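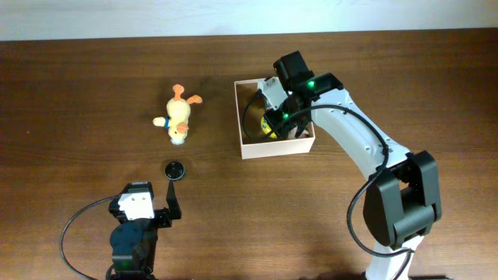
Fig. 3. Plush chick on a wooden tabletop.

Unit 6: Caring for Soft Toys and Other Pile Fabrics
Course notes, Household Textiles. Instructor: Fouad Ghoneim

Pile fabric has a flat base with fibers standing up from it. Plush, velour and most fleece belong to this group. The base gives the cloth its strength and the pile gives it the feel. Most wear shows up in the pile first.

Before cleaning

Read the sewn-in label. If it is missing, test a hidden spot with a damp white cloth. Color on the cloth means surface cleaning only. Check seams and any ribbon or trim, which may bleed at a different rate from the body fabric.

Surface cleaning

Mix 2 teaspoons of mild soap into a bowl of cool water. Use the foam and leave the water in the bowl. Work in the direction of the pile, wipe with a clean damp cloth, and let the toy air dry. Brush once it is fully dry.

Heat

Polyester pile softens well below the heat of a cotton iron setting. Crushed or shiny patches from a hot dryer are usually permanent.

For next time: read the Kotis handout on fiber content and bring one washable item with its label attached. Min-kyu Heo has the spare copies. Lab groups stay at three people.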